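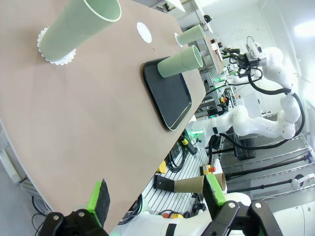 August 31, 2021. Talk for the Nindwood hospitality evening. Working title: "The Doily Has a Job." Slot is short, so skip anything marked (if time).

## Opening

- Thank the host. Don't thank the host twice, as in March.
- Ask who owns a doily. Wait. Ask who owns one on purpose.
- Say plainly what the talk covers: cups, a black tray, paper doilies, and getting the first onto the last without looking like you're defusing something.
- Dallach story: 108 guests, one long table, every cup set straight down on bare wood. By the coffee, the table looked like the Olympics logo. (Pause here. If no laugh, keep moving.)

## The tray

- A tray is for traveling. People forget this and serve off it all night, then wonder where to put the next tray.
- Raised lip: good. It will save you from a slide. It won't save you from a tip.
- Heavy things toward the middle, tall things never on a corner. I have the carpet bill if anyone wants proof.
- Set it down fully on the table before you lift anything off. Half on, half on your hip is a young person's game. 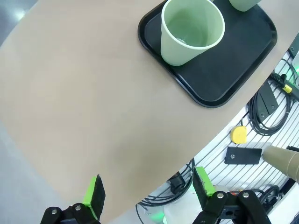

*Green cup on the black tray. Wider at the rim than the base, so hold it low.*

- Talk about color for one minute, no longer. Pale green on black shows up from across a room. Black on black at the Henare dinner did not, and we found the last cup when somebody sat down.
- Plastic is fine. Say it again for the people in the back who brought their own glassware.
- (if time) Tapered cups stack. They also stick. Twist, don't yank.

## The doily, finally

- Doily goes down first. Cup goes on second. You'd think this slide was padding, but I've watched a grown man try to thread one underneath.
- Scalloped edge should show all the way around. If it peeks out on one side only, the cup is off center and your aunt will notice.
- Separate them before the guests arrive. A pack of paper doilies behaves like one thick doily until you need a single one in a hurry.
- Hold it by the edges with both hands and lower it flat. One-handed, it folds over and you get a taco.
- Romo sent me a sheet of rules on this that ran to 3 pages. Mine fits on a napkin, which I've brought. Hold up napkin.

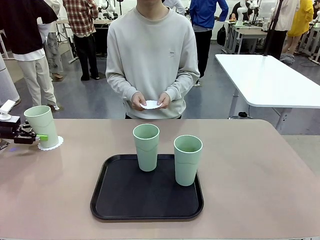 ## Questions I'll get

- "Why not coasters?" Coasters are lovely. Price them for 403 people and come back to me.
- "Can you reuse a doily?" A clean one, sure. I won't be naming the venue that irons them.
- "Cup on the doily, doily on the tray?" Allowed, if the tray is staying put. Otherwise the paper skates.
- "How many have you set out?" Over 1525, and my knees can confirm.

Close by asking for the trays back. Leave the spare doilies by the door, and take the napkin home this time.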